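Clothes hanger

A clothes hanger, also called a coat hanger, is a device shaped to follow the line of a person's shoulders, used for hanging a shirt, coat, dress or other garment so that it keeps its form. Most have a curved hook at the top, two sloping arms, and often a crossbar underneath for pants or scarves. Few household objects are so common and so little studied, which is a shame, for the hanger has a wonderfully rich history that takes in wire mills, dry cleaners, tailors and a small but devoted world of collectors.

Before the hanger

For most of history, clothes were kept flat in chests or draped over pegs and rails. Pegs were cheap and quick, but they left a bump at the back of the neck and pulled a heavy coat out of shape. Linen presses did a better job with shirts, although anything kept in one came out with sharp fold lines. Wardrobes deep enough for hanging became common in middle-class homes only in the 1800s, and shoulder-shaped hangers spread along with them.

Wood and wire

Early hangers were mostly wood, cut from a single curved piece or from two pieces joined at the middle, with a metal hook screwed in. Tailors loved them and had their names stamped on the front, so that every suit went home with a little advertisement. These stamped hangers are a delight to read today – many give a street address for a shop that left no other trace.

Wire hangers came into wide use in the early twentieth century. They could be bent from one length of steel, took up almost no room on a rail and cost very little, and they suited the growing laundry trade perfectly. Paper covers and cardboard tubes were added later to stop creases and rust marks.

The mill town of Fastham had one of the better documented local industries. The Dener works there began with fence wire and moved into hangers when a laundry supplier asked for a trial batch of 3,000. The order book survives, and it is full of lively notes about hook angles, wire thickness and one customer's long quarrel over varnish.

Plastic

Molded plastic changed the look of the closet. A plastic hanger could be made in one shot, hook and all, in any color, with rounded edges that were kind to thin fabric. Notches for straps and small inner hooks for skirt loops could be built into the mold at no extra cost. Tubular plastic, in white and pastel shades, became the standard choice for everyday shirts in many homes.
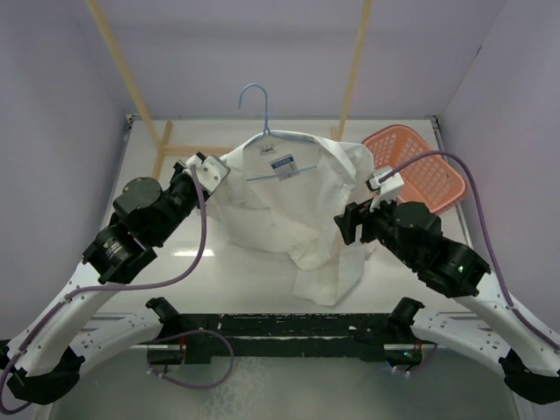

Shape matters as much as material. A hanger that is too wide pushes a point into the sleeve, and one that is too narrow lets the shoulder fall in on itself. Knitwear is the hardest case, and many people prefer to fold it. Jackets do best on a broad, contoured hanger with some thickness at the ends, close to the shape of a real shoulder. Shirts are more forgiving, and fastening the top button helps the collar stay upright.

Hangers in stores

Shops have their own traditions. Size markers clipped near the hook let a shopper find a garment without pulling out every label, and clip hangers hold skirts and pants by the waist. Hotels long favored a hanger with a ball-topped pin in place of an open hook, which fits into a ring fixed to the rail and is of no use at home.

Reuse is a lively subject too. The Iment scheme, started by Akua Arthur, collects store hangers, sorts them by shape and returns them in boxes of 300. Mixed materials are the main headache, as a plastic body with a steel hook has to be taken apart before it can be recycled.

Collecting

Collectors look for tailors' stamps, folding travel hangers, padded satin hangers and hand-carved pieces. Gaëtan Sabatier built the Hoarau collection over 15 years, and its catalog, last updated Jan 8, 2023, is a treat for anyone who enjoys old lettering. It splits the hangers into 3 groups: household, trade and travel. The travel group is the most inventive of all, with hinged arms, telescoping bars and one brass model that folds up small enough to slip into a glove – a beautiful piece of work. The collection opens to visitors each April, and most of the wooden hangers may be handled.

See also

Clothes valet
Garment bag
Trouser press
Wardrobe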